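Ondale Water Watch
2025-08-10

1/ The town mailed everybody a flyer this week saying our tap water now "meets or beats" every standard, thanks to the new Geruson filters at the plant. I read the whole report behind the flyer. It took me most of an evening and I have questions.

2/ First, which standards? The flyer doesn't say. The report does, on a page near the back, and it's the legal limits. Fine. We met the legal limits before the filters too. So "meets" is old news and "beats" is doing a lot of work.

3/ The big claim is that complaints about taste and smell dropped to 18 last year. Sounds great. Then you find the footnote. They used to count phone calls, emails and the comment cards at the front desk. Now they only count the online form. The form has a required field for your account number, and renters mostly don't have one.

4/ I rent. I tried to report the swampy smell in August of last year and the form wouldn't let me past the first screen. So I guess my water smelled wonderful.

5/ Then there's the survey. 1,867 households got it. How many sent it back? I looked for that number in the summary, in the tables and in the appendix. Not there. A survey of everyone who felt like answering is a different animal from a survey of the town, and I'd like to know how small the animal is. 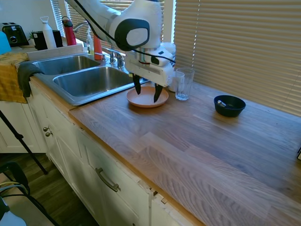 6/ Reply from Tekleab: we're two streets over and ours has been way better since spring, no smell at all, maybe it's your building's pipes and has nothing to do with the plant?

7/ Could be! Old buildings have old pipes and I'm not ruling it out. But that cuts both ways. If my bad water might be my pipes, your good water might be yours. This is why I keep asking for samples taken at people's taps and not only at the plant gate.

8/ The report lists 3 sampling points. One is at the plant. One is at the pump station, which is right next to the plant. The third is at the Ulon Road fire house, and that one was "offline for part of the period." Which part? How long? No idea.

9/ Somebody is going to tell me to buy a filter pitcher. I have one. It helps with the taste. I also pay a water bill, and it went up to cover those plant filters, so I'm now paying for filtering twice and being told in a glossy flyer how happy I am.

10/ To be fair, a few things in there look good. Chlorine levels are steadier than they were. The lead numbers are low, and they named the lab and posted the lab sheets, so anyone can check them. More of that, please.

11/ I emailed the water office three plain questions. How many surveys came back, when was the fire house sampler down, and can complaints by phone be counted again. I got a form letter thanking me for my interest and a link to – you guessed it – the flyer.

12/ If you live in Ondale and your water smells off, write down the date and the time, and whether it's hot, cold or both. Let it run a minute and check again. Then call the office even if they send you to the form, and ask for a reference number. They do give them out if you ask.

13/ About 100 of you follow this account and I know plenty of you have opinions on this. Good water reports are welcome too. I'd love to be wrong about the whole thing. I'd just like to see the numbers first.

14/ The next public comment period closes at the end of the month. Link's on the town page under "Utilities," then "Notices," then "Other."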